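Sunday, cell 2 (Nima arm, Soteo gripper)

Started 14:10. Arm parked, air off, controller in service mode. Cycle counter on the gripper at 4,000 since the last strip-down, so it was due a grease and a pad check.

Jaw carriages off first. Old grease on the left rail had gone dark and stiff near the closed end, right rail fine. Wiped both, two passes of solvent, left to dry, new grease from the Caron tube (the thin one, the thick one drags when the cell is cold). Carriages back on with no play I could feel by hand. Pad screws nipped up, threadlock on all of them this time.

Jaw stroke reads 57 mm after re-homing. Same as Ludger Fuchs wrote down at the last service, so the home switch has not shifted. Closing current was high on the first few strokes and came down once the grease had spread. Left it opening and closing on nothing for ten minutes.

Then brought the arm down over the table, jaws open, to redo the wrist camera exposure. Auto exposure has been hunting since the lamp was moved, and the part finder drops out when it does. Fixed exposure now, value 588 in the Gikosero settings page, gain left alone.
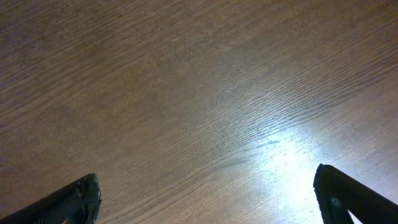

Does the hand-eye calibration need repeating after the carriages have been off? Only if the camera bracket was loosened — the carriages sit below it and do not carry it.

Bracket was not touched. Ran the short check against the stored points anyway and it passed.

There is still glare on the wood near the right finger. Grain shows through it faintly, so it is not fully blown out, but I would not trust an edge found there. Lamp wants turning towards the wall, or a diffuser. Left as is for now because the lamp arm is seized and needs a new knuckle.

Left pad has a bit of rounding at the tip corners. Leaving it on. Look again at 2,000 cycles — if the grip starts slipping before then, change both pads as a pair and re-home.

Counter reset. Service mode off 16:25. Spare pads: last set in the drawer, order more.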